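Prinimville Neighbors Help Board
Home and Garden > Compost and Trash

Can I put crawfish shells in a backyard compost bin, or am I asking for raccoons?
Posted by Lama Boutros, April 2023

Hi all, fairly new composter here and I could use some help from people who've been doing this longer than me. We moved into the Jeltholm side of town last fall and inherited a black plastic bin in the back corner of the yard. I've been feeding it coffee grounds, lettuce, carrot tops, the easy stuff, and it's been doing fine (a bit slow over the winter, but it's warm in the middle now).

My problem is that my husband's family does a big crawfish boil every May and this year it's our turn to host. His uncle already told me he's ordering 80 pounds. I did the math in my head and then tried to un-do it, because most of that weight is shell. Last year they bagged everything and put it out with the trash, and the pickup wasn't for days, and the smell in that driveway was something I still think about.

So I'm wondering if I can compost at least part of it. I've read that shells are great for soil and I've also read never to put any seafood in a home bin, sometimes on the same website. We do have raccoons. We also have a neighbor whose kitchen window is pretty close to the bin, and I like her and want to keep it that way.

I do a little bit of shell already when we have a small batch at home, and so far it's gone in the regular trash with everything else. This is pretty typical of what I'm sorting through after a meal, shells and peels and containers all together: 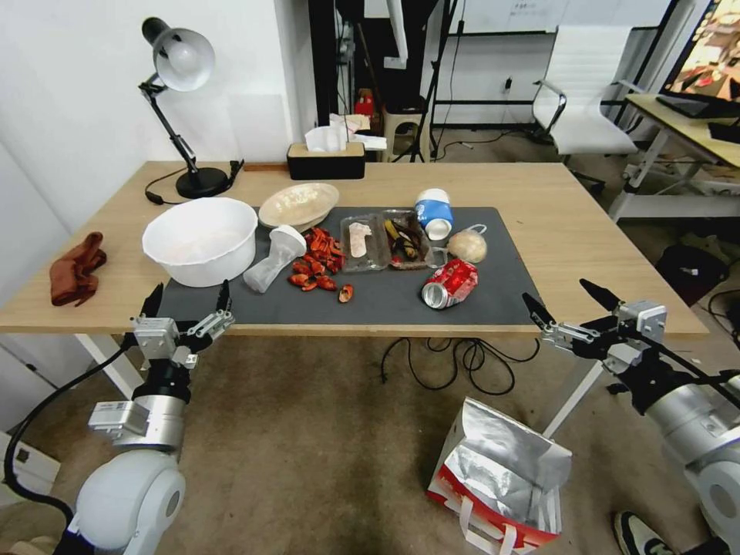
Mitra Naseri wrote underneath to ask whether the boil would be seasoned, since salt was going to matter a lot more than the raccoons, and whether the bin had a solid floor or sat right on the dirt. Good points both, so: yes it's seasoned, heavily, and the bin is open at the bottom and sits on bare soil.

Other things that might matter. The bin is the smaller size, I'd guess it comes up to my hip. I have plenty of dry leaves left, 11 bags of them in the garage because I didn't know what else to do with them. I don't have a shredder or anything fancy. I'm willing to dig a hole if digging a hole is the answer.

Thanks in advance!

Mitra Naseri

Okay, thanks for filling in the details. I've composted crab, shrimp and crawfish shells for years, so yes, you can do it, but please don't try to do the whole boil in that bin. You'd end up with a bin of crawfish and a little compost on the side.

First thing is the seasoning. Boil water is really salty and a lot of it stays on the shells. I dump mine in a big tub, hose them down, stir them around, pour the water off on the gravel (away from any plants you care about) and do it a second time. It's a gross job and takes longer than you want it to. Do it the same evening! If you leave it till morning you will be sorry, and so will the lady with the kitchen window.

Also pull out the lemon halves and the corn cobs. They'll break down eventually, but cobs take forever in a small bin and you'll be picking them out next spring. Potatoes are okay if they're cut up, though mine have sprouted on me more than once – and I let them go and got a few potatoes, so take that however you like.

Before you get to the shells, get the sorting figured out. The thing that messes up party compost is everybody's plastic and paper going in with the food. I set out two cans with the lids off and I still have to go through the food one by hand. Cups are the worst. A lot of paper cups have a thin plastic lining, so they don't really rot, you just find a little cup-shaped skin in there months later. Clear trays, bottles and lids all come out too. I do my picking through on an old table by the garage so I'm not bent over a bucket for an hour.

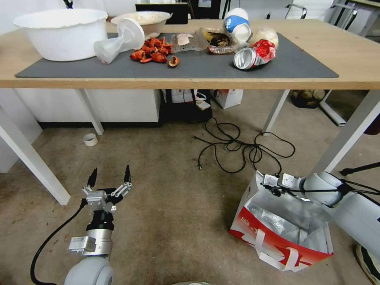

Once it's down to food only, mix it with those leaves before it goes anywhere near the bin. I go three buckets of dry leaves to one bucket of shells, and I mean mixed, because if you just layer them you get a slimy stripe. Bury that in the hot middle of the pile and put a good thick cap of leaves over the top. If you can smell it, add more leaves. That's pretty much the whole trick.

For your size of bin I'd say 5 pounds of shells, tops, and then leave it alone for a couple of weeks. The rest goes in a hole or in the trash. Freeze the trash part if you have the room. I double bag it and it lives in the garage freezer until the morning of pickup, and there's no smell at all.

Qusai Smadi

raccoons will get it. they got mine with a brick on the lid and a bungee cord. just throw it out

Zaid Mahasneh

I'd go with the hole, personally. Mitra's way is good if you've got a pile that's really cooking, but a hip-high bin coming out of winter may not be there yet, and a cool pile with seafood in it is no fun.

What I do is trench it. Pick a spot where you're not planting this season, or where you're putting something hungry like squash later on, and dig down a foot and a half. Deeper if your back lets you. Shells go in the bottom, chop at them a few times with the shovel, throw in some leaves, and fill it back up. Then lay a piece of wire fencing flat on top and weigh down the corners. I leave that on for a month. Something has come by and scratched at mine a few times, but it's always given up.

Peels and soft stuff can go in the same trench, by the way. Banana peels disappear fast, melon rinds too. Meat I leave out completely, even a slice or two of lunch meat, because that's what the animals are really after.

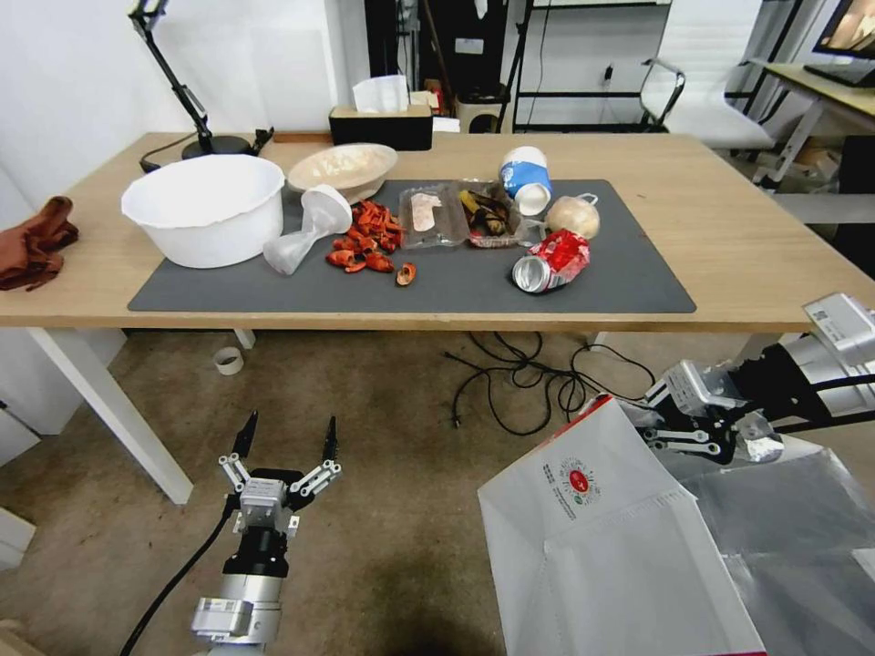 I rinse the shells just once and I've never had trouble, but my soil is sandy and we get a lot of rain on this end of town. If yours is heavy clay I'd listen to Mitra and rinse twice. And keep the trench away from anything with shallow roots. I put one too close to a blueberry and it sulked all summer. Could've been the salt, could've been me forgetting to water it, I don't know.

As for how long it takes, the legs and the thin bits are gone by fall. Claws hang around. I still turn up claws from two years ago and they don't hurt anything, they just look odd next to the tomatoes.

One more thought, since you're looking at a whole boil's worth. Ask your guests if any of them garden! My brother-in-law takes two buckets home every year and he's thrilled to get them. Line the buckets, put lids on, and send them off the same night.

Lama Boutros

This is so helpful, thank you both (and Qusai, I hear you about the bungee cord). I think I'm going to do a small amount in the bin, well rinsed, and dig a trench behind the shed for a bigger share. Our soil is definitely clay so two rinses it is. The rest can go in the freezer if I can get my husband to eat some of the venison that's in there now.

Zaid, what size are the holes in your wire? I have some left over from the chicken run but the openings are pretty wide.

Zaid Mahasneh

Mine's half-inch hardware cloth. Chicken wire would probably be all right if you double it over. Just make sure the edges stick out well past where you dug.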